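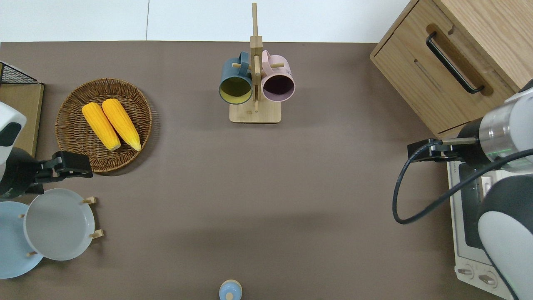 ## 4. Setting up the Plalix water softener for the first time

Right, so by now you've got the softener stood where you want it and the bypass valve fitted (section 3, go back if you skipped it, I'll wait). This part covers filling it with salt, setting the hardness and running the first clean. I did mine in one evening with the radio on, and I'd never touched anything to do with plumbing before I moved to Munddale, where the water is so hard you can practically hear it coming out of the tap.

I'm writing for the older Plalix with the round dial. If yours has buttons and a little screen, the order is the same but you'll need the maker's leaflet for which button does what.

### 4.1 Salt

1. Lift the lid off the salt tank. It just pulls up, no clips.
2. Check the float inside moves freely. Mine had a bit of packing foam wedged under it, which would have been a flood waiting to happen.
3. Pour in your salt tablets until the tank is just over half full. One 15 kg bag did it for me.
4. Add clean water by jug until you can see it lapping at the bottom layer of tablets, then stop.
5. Lid back on.

**Note:** use tablet salt. Block salt is for the other sort of softener and won't sit properly in this tank, and please don't tip in table salt or the stuff for icy paths! I know it's cheaper. Tanveer Ansari two streets over tried it and spent a whole weekend scooping grey sludge out with a measuring cup.

### 4.2 Setting the hardness

You need a number for your water before you touch the dial. Dip one of the test strips, shake it, wait for the colour to settle and hold it against the chart on the packet. Take the sample from a cold tap that hasn't been through the softener (with the bypass still open, that's any of them).

1. Switch the softener on at the wall. The dial will turn by itself for a bit and make a grinding sort of noise. Leave it be.
2. When it stops, push the red tab in and hold it.
3. Turn the hardness ring until your number lines up with the arrow. In Munddale I set mine to 23. My sister in Etmont has hers on 20, so do test your own and don't just copy a neighbour.
4. Let go of the tab. It should click. If it doesn't click, wiggle the ring a hair either way until it does.
5. Set the clock ring to the right time of day.

**Caution:** never force the dial round by hand while the motor's running. The gears behind it are plastic and they strip easily.

### 4.3 First clean

The softener has to rinse itself through before you use any water from it. Pick a time when you don't want a bath.

1. Open the inlet lever halfway and listen. Hissing is just air going out. Dripping is a joint that needs another quarter turn.
2. Once the hissing dies down, open the inlet lever fully.
3. Open the outlet lever, then close the bypass.
4. Turn the dial to CLEAN and let it go through the whole cycle. Mine took 40 minutes.
5. Go and look at the drain hose while it's running. Water should be trickling out steadily at the far end, and the hose shouldn't be jumping about. If it is, clip it down.
6. When the dial is back at its resting mark, run a cold tap until the water comes clear. A little cloudiness to begin with is only air.

**Caution:** keep your drinking tap on the unsoftened side of the pipework, especially if someone in the house is on a low-salt diet or you're making up baby's bottles.

### 4.4 Checking it's worked

Dip another strip, this time from a softened tap. You want it down at the bottom of the chart. If it hasn't budged, nine times out of ten the bypass is still slightly open (it was with me, twice), so push that lever all the way home and test again.

Write your hardness number and the date on a bit of tape and stick it inside the lid. Mine says January 31, 2018 and I've been glad of it more than once. Then top up the salt whenever you can see water above the tablets. I didn't need a second bag until April.

Spare strips and the little drain clips come from Chukwu, on the shelf behind the paint. Section 5 is about the yearly resin wash.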